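Teaching a kitchen helper to slow down

14 shares | 3 comments

The lead researcher on the Mendo project laughs when I ask how long it took to get this far. "Oh, longer than I told my funders," she says, pouring us both more coffee. Her team at the Jayasinghe lab has spent the better part of a year teaching a pair of arms to handle ordinary kitchen things, plates and mugs and so on, and she is happy to talk about it all afternoon. 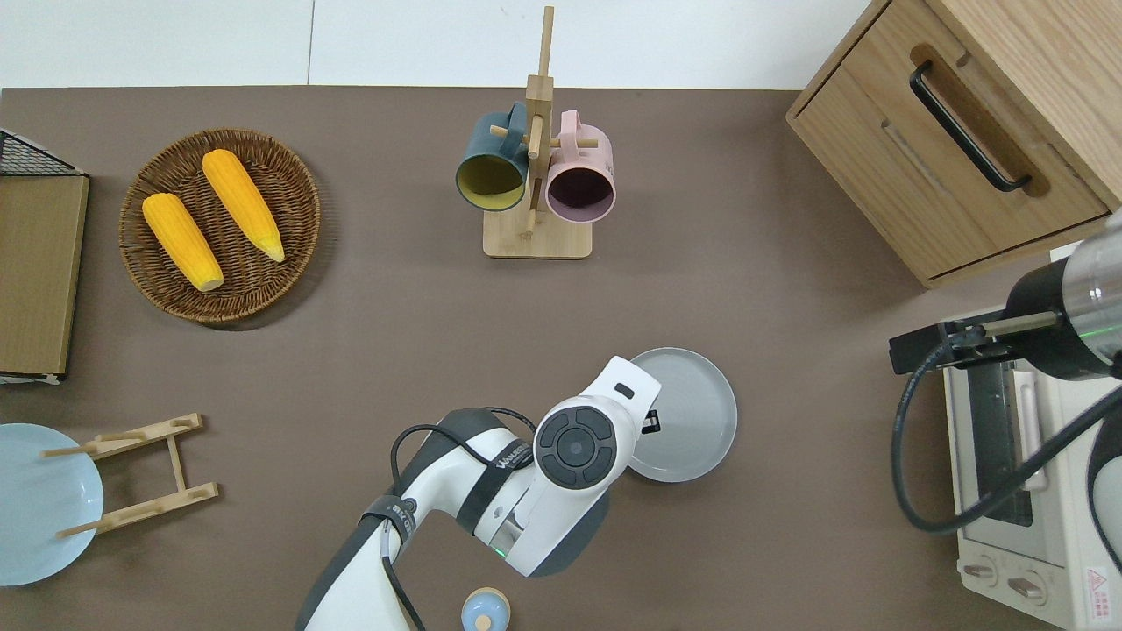

The method is simple enough to explain over coffee. People guide the arms through a chore, 600 times in all, and the software then learns which moments deserve care and slows down for those. "We used to treat every second the same," she says. "But the grasp is where you lose the plate!" With the old training, 77 tries in a hundred worked. The new one added 15 more, and she still sounds a little surprised by it. Next up, in May, is glassware.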